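Jondik Household Handling Project
Interim report to the Pillai Fund
Submitted by Zsófia Jakab
February 12, 2018

Subject: evaluation of the Rimska kitchen package, first half of the trial license

When you approved the money for this, the understanding was that we would spend it deciding whether to spend more of it. I am pleased to report that we are on schedule. We have been working in Rimska since August, the license has enough time left to finish what we promised, and we have strong opinions about the invoice format.

For anyone reading this who missed the original proposal: Rimska is a simulated home kitchen sold by Atov on a yearly license. You get the rooms, the furniture, a shelf of food and utensils, a stock arm with a two-finger gripper, and a task catalog. The alternative was to keep using the teaching kitchen downstairs, which we share, and where our crackers get eaten. The question you asked us to answer is whether practice in Rimska is good enough to replace most of that bench time before the arm goes anywhere near a real counter.

Installation

The brochure says an afternoon. It was an afternoon, in the sense that every day of that week had one. Most of the delay was the license server, which refused to believe we were entitled to more than a single seat until Atov sent a new key, and then a second new key to replace the first new key. Since then it has been solid. We have not lost a session to the server, and I have stopped saying so aloud in the lab.

Documentation arrives as one long file with no index. The chapter on lighting is excellent. The chapter on contact settings is a page and a half and refers the reader to the chapter on lighting.

Catalog coverage

Atov advertises 129 tasks. We were able to load and start 104 of them with the settings as shipped. Of the remainder, most ask for objects that are not in the package, including a colander we have come to think of as legendary. Atov says a patch is coming. We asked whether the patch would include the colander and were told that the request had been logged.

The tasks that do load are sensible ones. Move food from here to there, put a thing in the rack, open a door, close the door again. If you were hoping for soufflé, the catalog will disappoint you, but it matches the list in our proposal closely enough that we have not had to write more than a handful of our own.

Grasping and carrying

We put most of our effort into small food items, on the theory that if the arm can't manage breakfast there is little point in discussing dinner. Each carrying task is run 500 times per configuration before we let anybody form a view on it. This rule was adopted after I formed several views.

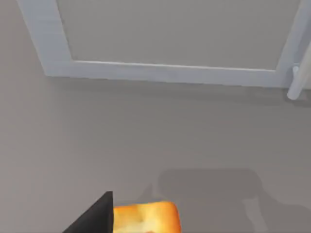 Figure 1. Baked item at the gripper finger, cabinet trim and handle beyond. Rimska, stock gripper.

Rigid food behaves well. The trouble is that all food in Rimska is rigid. A slice with a golden crust and a pale, toasted-looking middle has, as far as the physics is concerned, the character of a roof tile. It does not bend or shed crumbs, and you can squeeze it as hard as you like without hurting its feelings. That makes the early results look wonderful. We took the same grip settings down to the teaching kitchen and produced a quantity of breadcrumbs, which are not in the proposal.

We have since written a small add-on that counts any squeeze over a set limit as a failure, whether or not the food survives. It is crude, and it has done more for the usefulness of our numbers than anything else this period. Atov has asked for a copy. We have asked Atov for a discount. Both requests, I believe, have been logged.

Doors and handles are better than I expected. The handles are round bars with real clearance behind them, and an arm that approaches at a bad angle fails in the same annoying way it fails downstairs. We count this as a point in Rimska's favor. Drawers are a little too willing, and slide as though freshly waxed by someone with nothing else to do. There is a friction setting for them. It is described in the chapter on lighting.

Sinks, racks and tight places 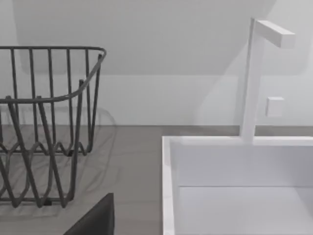 Placement near the sink was the part of the trial I was most skeptical about, having sat through demonstrations of other packages where the dish rack was a solid box painted to look like a rack. A gripper learns very little from that, except confidence. Rimska models the wires. The rods run straight down from the rim along the back, then break into a zigzag of crossing V shapes lower down, and an arm that aims carelessly has plenty of chances to regret it. The strip of open counter between rack and sink is just as useful to us as the rack itself, and most of our put-down tasks now end there, with the basin on one side as a penalty and the wires on the other as a different penalty. The price of all that detail is speed: anything involving the rack runs far slower than anything involving a cabinet, and we schedule those batches overnight.

The faucet is handsome and square and has no water in it. Atov sells water separately. We did not buy the water. I mention this only because the renewal quote includes it, on a line labeled "recommended," and I would like us all to be in agreement before it quietly becomes "existing."

Looks

The kitchen is very clean. Walls are white, counters are gray, and there isn't a fridge magnet in the place. For the motion work this hardly matters. For the vision work it matters a good deal, and a system that has seen nothing but bare surfaces tends to panic at its first patterned dish towel. Shadows are the bright spot, if I may. They are soft, they move with the arm, and they fall across counters and walls much as ours do, so at least that surprise is over with before we get to the real room. We can swap surface colors through a settings file and have started doing so. The first random palette gave us a brown sink, and we have narrowed the range.

Support

Atov answers email promptly and in full sentences. The answers are sometimes to a neighboring question, but a second try usually gets there. We have submitted 12 tickets. The ones about crashes were closed fast, the ones about contact settings slowly, and the one about the index was closed with the remark that the file is searchable. It is. Searching it for "grip" takes you to the table of contents, where it appears as part of the word "stripping."

Money

We are within budget. The license was paid up front, and the only overspend is on bread. The saving on shared kitchen bookings covers it, though I would rather not be asked to present that calculation as a chart.

What we still owe you

The side-by-side comparison. We have the simulated half of it for the carrying and handle tasks and only scattered real runs to set against them, mostly from the breadcrumb period, which I don't propose to use. The teaching kitchen is ours on weekday mornings from now until the end of the license, and the same tasks will be run there with the same arm settings, squeeze limit included. The rack tasks come last, as we need to find a physical rack with wires as unfriendly as the ones we have been practicing on. The three in the local shop were much too accommodating.

Recommendation so far

Keep the current license to its end. Hold off on the renewal until the comparison is done and until Atov either ships the missing objects or stops counting them. If we had to decide today, I would renew for the handles and the rack, decline the water, and insist in writing on a soft-food option, even a bad one.

One item needs your decision before the next report. Atov has offered to extend the trial at no charge if we agree to be quoted in their brochure. They have sent a suggested quotation. It uses the word "effortless," and I have not signed it. Please let me know whether the Fund has a policy on this, and if it doesn't, whether it would like one by the end of the month.

Zsófia Jakab
Jondik project lead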